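Speaker notes: The Kitchen Table Is Doing Too Much
Stotetham library evening talk, slot is 20 minutes plus questions

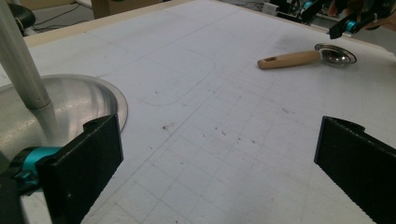
Okay, start with the question before I say hello properly: who here ate dinner tonight at a table that had mail on it? Wait for hands. Put mine up too. I grew up in Brurkham in a house where the table was the office, the sewing room, the homework desk and the place my uncle took apart radios, and I've been thinking about tables ever since. Leave the slide up while I talk. White top, light wooden border, a nice broad corner - it's the sort of surface that makes people want to put something down on it. Mine is darker and you can't see much of it most weeks.

Now hello, thank you for having me, thank Iveta for setting up the chairs.

The Morris kitchen story. Keep this short, I always run long here! Family of five, table for four, one person always eating standing up at the counter. They thought they needed a bigger table. We measured, and a bigger table would have blocked the back door. What they did was move the printer. The printer had been living on one end for so long that everybody had stopped seeing it as a thing you could move. (Pause, people usually laugh, somebody always says "we have that printer.")

Go on to piles. My theory is that a pile starts with one item that has no home. A school form, a single glove, a birthday card you mean to answer. Put that down and within a day it has friends. So the first thing I ask people to do is find the bottom item of each pile and tell me what it is. Read out a few of the answers from the Jandano workshop: a fishing license, half a curtain rod, a wedding invitation from January (they did go, they were just never sure where to file it).

Ask the room for theirs. Take three or four, no more, or we'll be here all night.

Measurements, for the people who like to write things down. I give each person 20 inches of table edge as a bare minimum and I'd much prefer more. If you're placing a table, try for 42 inches between the edge and the wall so someone can get past a chair that's pulled out. Lots of kitchens can't do it. Mine can't. You learn to say "scooch."

Bohumila Paulík's letter goes in here. She wrote to me after the last talk and she is 70 and has had the same table her whole married life. Read the middle paragraph only, the one about marking her kids' heights on the table leg. I choked up last time so have water handy.

Then the homework: clear one end tonight. Just the one end. Leave it bare until breakfast and see who puts the first thing on it. In my house it's me, with my keys, every time.

Questions. If someone asks about glass tops, say fingerprints and move on. If someone asks about folding tables, I have opinions, but send them to the handout by the door.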